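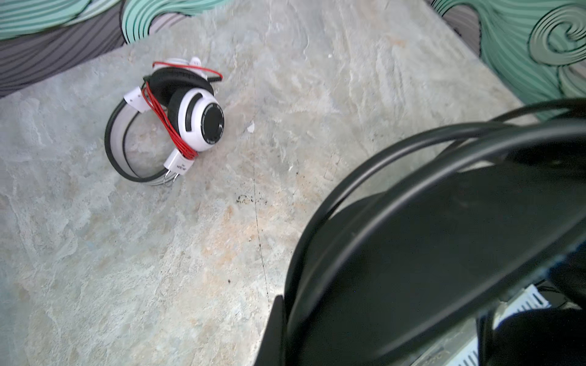

Auriculares con el cable rojo enrollado, vista de la cámara de muñeca. Pinza abajo a la derecha.

Cuaderno de Barnari, parte de percepción y agarre
4 abr 2018

Sigo con el problema de la máscara partida. Resumen para quien no leyó la entrada anterior: el segmentador (Zou) entrega un objeto cuando los auriculares están sin cable y varios objetos cuando el cable está enrollado encima. El planificador (Jidlow) recibe estos objetos, toma el de mayor puntuación y calcula un agarre para él, sin saber que está unido con los demás. Con el cable rojo gana casi siempre la almohadilla o el casco blanco, según la vista, y el resto de la banda queda en el mapa de colisiones como obstáculo. Entonces el planificador declara que no hay camino libre. Técnicamente tiene razón: el objeto está rodeado por sí mismo.

Lo primero que hice fue volver a pasar la grabación de la vista de arriba por Zou con la configuración antigua, para tener una base. Salen fragmentos separados: casco con centro negro, almohadilla, banda, bloque de ajuste, y varios trozos de cable. El cable pasa por encima del casco y de la banda, y en cada cruce la región se corta. Además una vuelta sube por encima de los auriculares y se va hacia la derecha, con una puntita blanca cerca del final. Esta vuelta suelta es para mí la parte más molesta, porque tiene fondo de mesa a los dos lados y el criterio de vecindad no la une con nada.

Prueba A: unir por contacto en la nube de puntos.
La idea es de Lieselotte Fuchs: dos fragmentos que se tocan en 3D y que están ambos por encima del plano de la mesa forman un grupo. Implementado como paso posterior, fuera de Zou, para no tener que entrenar de nuevo. Funciona mejor de lo que yo esperaba en las partes gruesas. En los alambres plateados del ajuste la profundidad no devuelve casi nada, hay un agujero, y la banda se queda separada del bloque. He puesto una tolerancia de distancia en la unión. Con la tolerancia grande se unen también las cosas vecinas en las escenas con varios objetos, así que el valor debe depender de la confianza de la profundidad y no ser una constante. De momento lo dejé como constante, con un comentario en el código.

Prueba B: tratar el cable como clase aparte.
Si una región es larga, fina y de color uniforme, la marco como «deformable» y no entra en la competición de agarres, pero sí en el grupo. Para este cable rojo el color ayuda mucho sobre la piedra gris. No quiero depender del color. Lo escribo aquí para que yo mismo no lo olvide cuando el resultado me parezca bonito: con un cable gris claro sobre esta misma superficie la regla probablemente falla. Dejé el color desactivado por defecto y puse solamente la forma (anchura media contra longitud del esqueleto). El cable es rizado y el esqueleto sale con muchas ramas cortas; hay que podarlas antes de medir la longitud, si no la región parece mucho más larga de lo que es y entran como «deformable» también bordes de otras cosas.

Con A y B juntas el grupo sale como un solo objeto en esta vista. Falta el hueco de la banda. La banda hace un lazo y por dentro se ve la mesa, y el cierre morfológico que usamos al final de la cadena rellenaba este hueco entero. Para Jidlow el resultado era un disco macizo, y proponía agarres en el centro del lazo, con los dedos bajando directamente a la piedra. Quité el cierre para grupos con agujero interior grande. Ahora los candidatos aparecen sobre el arco de la banda, un dedo dentro y un dedo fuera del lazo, como lo haría una persona.

Máscara propia de la pinza.
Esto me ocupó más tiempo que todo lo anterior. En la vista de muñeca la pinza negra ocupa una parte grande abajo a la derecha, y la máscara estática la quita bien. Pero el cable negro que hace un arco por encima de la pinza no está en la máscara, o está solo a medias: la máscara se hizo con el brazo en la posición de reposo y el cable se desplaza cuando gira la última articulación. El trozo que queda fuera es oscuro, largo, fino, de color uniforme. Es decir, exactamente lo que la prueba B llama «deformable». En las primeras pasadas el cable de la pinza quedó unido al grupo de los auriculares y el objeto tenía entonces un tamaño absurdo.

Opciones que he considerado:

— Hacer la máscara más ancha. Fácil, pero perdemos imagen justo en la zona donde están los objetos en los últimos centímetros de la bajada.
— Máscara dependiente del ángulo de muñeca, interpolada entre varias posiciones. Más limpia. Hay que grabar las posiciones con la mesa vacía y un fondo liso.
— Filtrar por profundidad: todo lo que esté más cerca que el plano de los dedos es de la pinza. Barato y se puede combinar con las otras dos.

Empecé por la tercera. La profundidad tan cerca del sensor no es fiable y muchos píxeles del cable salen sin valor, así que cambié la regla: lo que está demasiado cerca o no tiene valor y además toca la máscara estática, se considera pinza. Con esto el cable negro desaparece en las vistas que miré. Queda un peligro con los objetos negros y brillantes que se metan debajo de la pinza, pues podrían quedarse sin valor y tocar la máscara. La almohadilla de estos auriculares es negra y gruesa. En la vista de arriba está lejos de la pinza y no hay problema, pero en la bajada se acerca. Para la bajada tengo pensado congelar la máscara del objeto en el último fotograma bueno y moverla con la cinemática, sin segmentar otra vez.

Superficie y fondo.
La grieta oscura de la piedra genera un borde fuerte que va de arriba abajo. Zou no la toma como objeto, pero el detector de bordes que usa Jidlow para orientar la pinza sí la sigue, y en algunas pasadas la orientación propuesta era paralela a la grieta y no a la banda. He limitado los bordes a los que están dentro del grupo dilatado. Hay también un trocito blanco justo a la derecha de los auriculares y puntos oscuros a lo largo de la grieta; no tienen altura medible y el plano los absorbe. El filtro de tamaño mínimo los quitaría de todas formas.

El fondo con las olas (verde menta, gris, contornos negros) es otra historia. Para la segmentación no molesta, porque está en el borde superior y el recorte de la zona de trabajo lo elimina. Para el seguimiento visual, en cambio, es donde caen la mayoría de los puntos: tiene mucho contraste y la piedra tiene poco. Si el fondo se mueve un poco respecto a la mesa, el seguimiento cree que se movió la cámara. Pasé el recorte antes del detector de puntos y no después, como estaba. Con menos puntos el seguimiento tiembla más. No he decidido si prefiero tembloroso o engañado. Probablemente hay que darle peso menor al fondo y no peso cero.

Retardo entre imagen y posición del brazo.
Al proyectar la máscara congelada vi que se quedaba atrás cuando el brazo giraba, siempre en el sentido contrario al giro. Es un retardo de 50 ms entre la marca de tiempo de la imagen y la de las articulaciones. El nodo de la cámara pone la hora al recibir la imagen y no al tomarla. Lo compensé con un parámetro en la configuración de Barnari. La solución correcta es cambiar el nodo, pero hay otros que lo usan y no quiero cambiarlo sin avisar.

Pasada completa en Hostton.
Dejé correr la cadena nueva contra el conjunto grabado, más de 2.000 vistas, con Jidlow en modo solo planificación. No he repasado todo el resultado. De lo que falla, aparté nueve vistas para mirarlas a mano y en casi todas el motivo es el mismo: el segundo casco está medio escondido detrás del primero, se ve apenas un borde blanco pequeño, y queda fuera del grupo. Jidlow lo considera un obstáculo y vuelve el «rodeado por sí mismo» de antes, aunque en versión pequeña. En la vista de arriba el borde blanco también queda fuera, pero los candidatos sobre la banda están bastante lejos y no afecta.

Hay dos vistas que no entiendo. El grupo es correcto, los candidatos son razonables y el planificador devuelve «objetivo inválido» sin más detalle. Sospecho del límite de la última articulación. El mensaje de error debería decir cuál de las comprobaciones falló; ahora todas devuelven el mismo código.

Nota sobre el agarre en sí, para discutir con Lieselotte. Si cogemos la banda con el cable encima, los dedos van a cerrar también sobre una vuelta de cable en muchos casos. Ella opina que da igual mientras se levante todo junto. Yo penalizaría los candidatos que cruzan el cable, con un peso pequeño, de modo que se elijan solamente cuando no hay otra cosa. El cable puede resbalar entre los dedos y la fuerza de cierre que leemos ya no es la de la banda. El peso está en el código con valor cero, para poder comparar las dos maneras con los mismos datos.

Pendiente:

— Tolerancia de la unión según la confianza de la profundidad.
— Grabar posiciones de muñeca para la máscara propia (mesa vacía, fondo liso).
— Códigos de error separados en Jidlow.
— Avisar del retardo de la cámara y preguntar quién más lo compensa por su cuenta, para no compensarlo doble.
— Repetir la base con un cable de color parecido a la piedra.
— Cambiar el nombre de la etiqueta «deformable», que en Zou ya existe con otro significado (las bolsas).

Los cambios están en mi rama y todavía no en la principal. La configuración antigua sigue guardada junto a la nueva en Hostton; por favor no la borréis, la necesito para la comparación.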